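3. Maintaining the two-arm cell

Claims that a tabletop sorting cell "runs itself" between service visits should be read with some care. We set out to record what it takes to keep one such cell in working order, and we limit ourselves to the Vellulari cell at our own bench. It consists of two arms over a white table, a shared open bin and a small stock of toys used as test pieces. We make no claim for other cells, and we doubt that much of what follows can be carried over without being checked again.

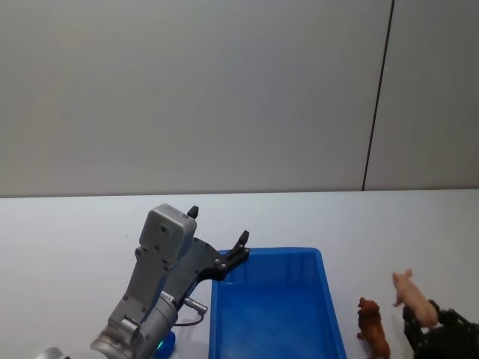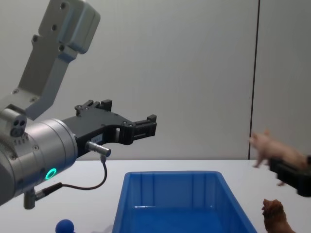
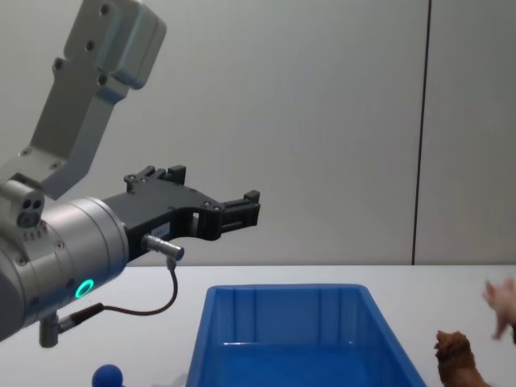 Figure 1. The cell at the bench, with an arm and its gripper over the table near the blue bin.

Does the gripper cable need to be checked when the arm has been running without errors?

The cable should be checked on schedule even when the error log is clean. The log records a lost connection, and a cable can chafe or work loose at the plug for a long time before the connection is lost. A clean log says only that the signal got through.

3.1 Cable routing

The left gripper is fed by a thin cable that leaves a connector on the side of the gripper body and hangs in a loose loop back toward the wrist. The supplier's installation notes, prepared by Imhof, recommend a loop "of suitable length" and leave it there. We found this of little use. A loop that is slack enough with the wrist in its home pose may be tight when the wrist is turned to reach the far corner of the bin, and a loop that is generous at full reach will hang low enough to catch the bin's rim when the arm comes down.

Our procedure is as follows. With the arm in slow manual mode, the wrist is taken to both ends of the range that the task uses (the full joint range is of no interest here). At each end the operator checks that the loop still hangs free and that the connector is not being pulled sideways. The arm is then lowered to its deepest programmed point over the bin. If the loop touches anything, it is shortened at the wrist end and the whole sequence is repeated. The cable is never tied to the gripper body. An earlier version of our checklist allowed a tie there, and we removed it after finding that it moved the strain to the connector, which is the more expensive part.

We inspect the loop every 100 cycles. The interval was chosen for convenience – it falls at a natural break in the work – and we have no evidence that it is the right one. Jeltberg, who built the cell's mounting table, use a longer interval on their own demonstration unit and report no trouble. They also change the task less often than we do, so the comparison does not settle much.

3.2 Finger alignment

Fingertip alignment is the item on which opinion in our group is most divided. The usual method is to close the gripper on a gauge block and look for light between the pads. This is quick, and it does find gross errors. What it does not find is play in the finger links, as the closing force takes up the slack and the fingers look perfectly square while under load.

We therefore add a second check with the gripper open and the drive released. Each finger is pushed lightly by hand in both directions and the movement at the tip is noted as none, slight or clear. A "clear" result means that the pivot pins are inspected before the cell is used again. The grading is subjective, and we do not pretend otherwise. When two operators graded the same gripper on the same afternoon they agreed on one finger and disagreed on the other.

Soft and irregular test pieces make matters worse. A toy animal has no flat face to offer the pads, and a gripper with noticeable play may hold it well enough while a properly aligned one lets it turn. Grasp success is often quoted as proof that a gripper is in good order. On our pieces, at least, we would not accept it as such.

3.3 Bin position

The bin stands on the table between the two working areas and is not fixed down. Lakon, who supplied the control software, advise fixing it. We tried a bracket and gave it up, mainly for the reason that the bin has to be lifted out for cleaning and the bracket turned a short job into a long one. In its place we use a printed template that is laid on the table, the bin is set against it, and the template is taken away before the arms are enabled.

This leaves the bin free to be nudged during a run. The release point for each arm is set inside the rim with a margin on all sides, and the bin is set again whenever an arm has touched it. We cannot say that every contact is noticed. A light touch on the rim produces no fault, and the operator may be looking at the other arm. Whether this matters depends on the task. For dropping toys into an open tray it seems not to. For placing parts in a set order it very likely would, and we would expect anyone attempting that to fix the bin and accept the lost time.

3.4 Service life and what can be concluded from it

The maker's figure for the gripper is 3,000 cycles between full services. We have been given no account of how this was arrived at, what load was used or what counted as a failure. Wayne Kershaw, who has carried out most of the service work on the cell, opened both grippers in January, before the interval was up. In one, the grease at the near pivot had turned dark and gritty. The other was clean. The two grippers had been fitted at the same time and had seen much the same work, and we have no good explanation for the difference.

It would be easy to conclude that the interval is too long. The evidence is thin, however: 2 grippers, one table, and one person's judgment of what dirty grease looks like. We have shortened our own interval as a precaution and will keep it short until we have a better reason to change it than the figure in the manual. Records up to 26 March 2023 are included in the analysis. Later entries use a revised form and are left out.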